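Print this page | E-mail this page

How a Freestyle Wrestling Match Is Scored

By Stamatia Mavromatis
10 Jan 2023

Freestyle wrestling is a sport for two people on a mat. Each wrestler tries to hold both of the other wrestler's shoulders against the mat. Doing this is called a pin, or a fall, and it ends the match at once. Most matches do not end with a pin, so the sport also needs a way to count points.

The mat

The mat is made of foam with a smooth cover. A large circle is marked on it. Near the outside of the circle is a ring in a different color, which is called the passivity zone. It warns the wrestlers that they are close to the edge. Past that ring is the protection area. It is there for safety, and holds that start in it do not count.

The clock

An adult match has two periods of three minutes each, with a rest of 30 seconds between them. Matches for younger wrestlers are shorter. The points from the first period are kept and added to the points from the second.

The people in charge

The referee stands on the mat with the wrestlers. He or she wears a red band on one arm and a blue band on the other. One wrestler wears red and the other wears blue. When red scores, the referee raises the arm with the red band and shows the number of points with the fingers.

A judge sits at the side of the mat and writes down the points. A third official, the mat chairman, sits at a table. If the referee and the judge disagree, the mat chairman decides between them.

What earns points

A step-out is worth one point. It is given when a wrestler puts a foot in the protection area, and the point goes to the opponent.

A reversal is also worth one point. The wrestler who was underneath gets out and takes control from on top.

A takedown is worth two points. Both wrestlers start on their feet. One brings the other down to the mat and gets behind, in control, with three points of contact on the mat. Two knees and one hand would be three points of contact, and so would two hands and one knee.

Exposure means turning the opponent's back toward the mat. The angle between the back and the mat has to be less than 90 degrees. If you hold a book upright on a desk, that is 90 degrees. Tip the book over a little and the angle is smaller. Exposure is worth two points.

A throw from standing that takes the opponent straight to a danger position, with the back turned toward the mat, is worth four points. If the throw is very large and the opponent's body passes through a high arc in the air, it is worth five.

A worked match

Suppose Sania wears red and Otum wears blue. Both wrestle at 61 kilograms.

Sania scores a takedown. The score is 2 to 0.
Otum gets free, and both stand up. No points are given for this.
Otum pushes Sania over the edge. The score is 2 to 1.
Otum then scores a takedown. The score is 2 to 3.
Sania reverses and gets on top. The score is 3 to 3.
Sania turns Otum's back toward the mat. The score is 5 to 3.

Time runs out and Sania wins on points.

If one wrestler gets ten points ahead, the match stops early. This is called technical superiority. A score of 10 to 0 stops the match, and so does 12 to 2.

What if the score is tied?

There is no extra time. The officials first look at who scored the move with the most points. A wrestler with one throw worth four beats a wrestler with two takedowns worth two each. If that is equal, they look at who has fewer cautions, which are penalties for breaking a rule. If that is equal too, the wrestler who scored last wins.
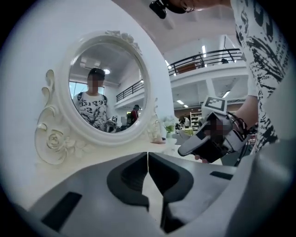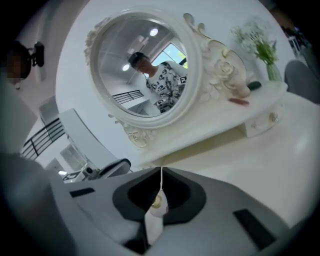 White oval vanity mirror with carved scrolls

Cautions and passivity

A wrestler who runs away from holds or does not try to attack can be called passive. The referee first gives a verbal warning. After another warning, the wrestler may be given 30 seconds in which to score. If neither wrestler scores in that time, the opponent receives one point.

Some actions are never allowed. Wrestlers may not punch, kick, bite, pull hair, or bend fingers back. They may not grab the opponent's clothing.

Words to know

Singlet: the tight one-piece suit a wrestler wears.
Fall: another word for a pin.
Par terre: French for "on the ground." Wrestling done down on the mat.
Bout: another word for a match.

The club meet at the Konstantinidis hall in Plistetti in October used the shorter youth periods, with the same points as above.

Print this page | E-mail this page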